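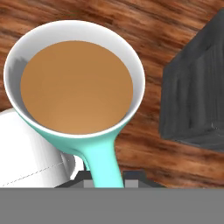 House rules for the mug task

Mon 7 September

I promised a few of you in the comments that I'd write up how we keep our simulated tabletop runs honest, and then I sat on it since May. So, okay! Grab a drink.

Quick background for anyone new: I work on the manipulation side at Irno, a small shop, and most of my week goes into a sim task we call Lelton. The arm has to take a full mug by its handle, get it across the table and put it down. It sounds like nothing. We have 2215 episodes of it and I still find new ways to be annoyed.

For a long time we had no written rules at all (I know, I know). Everybody labeled things the way that felt right to them, and when we went back through one batch, 81 episodes were marked "grasped" by one person and "approaching" by another. Same episodes! The wrist view is the worst for this. With the handle sitting right between the two finger pads, you could argue it either way from a single still, and boy did we argue.

So now we have rules. There are 6 of them, and they fit on one page, which was my one demand.

1. A grasp is a grasp when the contact log says so on both pads. Looking at a picture doesn't count, no matter how sure you are.

2. Full means full. If the task says the mug has a drink in it, we render the drink, and the fill level goes in the episode header. People used to leave the mug empty to save time and then report tilt numbers like they meant something.

3. Clutter stays in. Other cups, blocks, whatever the scene generator put on the table. You don't get to delete the thing your arm keeps bumping into.

4. Write down the tilt limit before the run starts. Changing it afterward is a new run with a new number.

5. Failed episodes are kept, with the seed. Up to 50 replays of a bad one is fine, but the first result is the one that gets reported.

6. Anything learned in sim is labeled "sim" everywhere, including slides. Especially slides, Harawira team, I'm looking at you.

Number 3 got the most pushback. There's a real argument that you want a clean table first so you can tell whether the grasp itself works, and I have some sympathy for that. We ended up allowing it as a separate task with its own name, Mirkuvero, so the scores never get mixed together.

I still don't love how number 2 is worded. Our liquid is pretty simple and sits very smooth, so "full" is mostly about where the surface is. If you've got a better way to write that down, leave me a comment, I'm editing the page again this week.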